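Colus Home Network Guide
Section 3: Setting up the router on a table or bench

Read this section through before you plug anything in. The steps apply to all Colus routers supplied by Trasitz, including the Pace model. Section 4 covers wall mounting.

Lay the router and its cables out on a table first, with the top panel facing up.
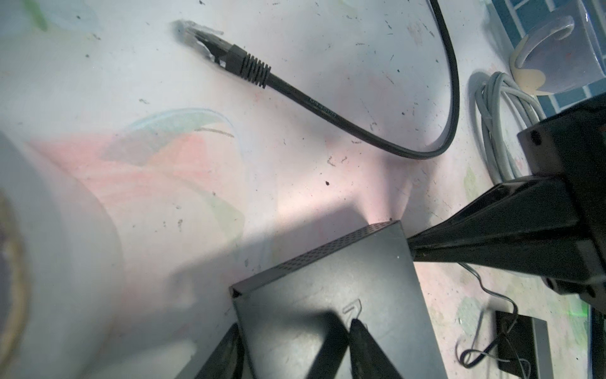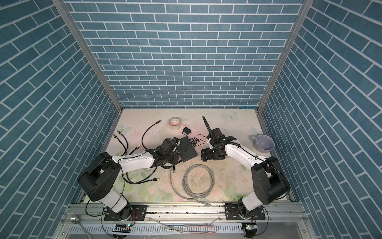 3.1 Choosing the spot

1. Pick a flat, stable surface near the wall jack. The supplied network cable is 390 cm long.

2. Wipe away crumbs and dust.

3. Leave 11 cm clear on all sides. Do not put books, mail or a cloth on the top panel – the router needs the air.

CAUTION: Move mugs, glasses and vases to another table. Liquid damage is not covered by the Drimholm warranty.

3.2 Connecting the network cable

4. Uncoil the cable and let it lie in wide loops. Do not fold it or pull it tight around a table leg.

5. Check the plug at each end. The small locking tab must spring back when pressed. If it is cracked or missing, use another cable.

6. Push the plug into the port marked WAN until it clicks. Tug lightly on the cable to make sure it holds.

7. Connect the other end to the modem or wall jack.

NOTE: To remove a plug, press the tab and pull on the plug itself. Never pull on the cable.

3.3 Powering up

8. Connect the power adapter to the router, then to the outlet.

9. Wait for the status light to stop flashing and stay green. The first start can take up to 18 minutes while the software updates. Do not unplug the router during this time.

10. If the light turns red, enter code 3952 on the support page and follow the prompts.

Keep any spare cable in a loose coil, fastened with the strap from the box – not an elastic band.

Section last revised March 15, 2019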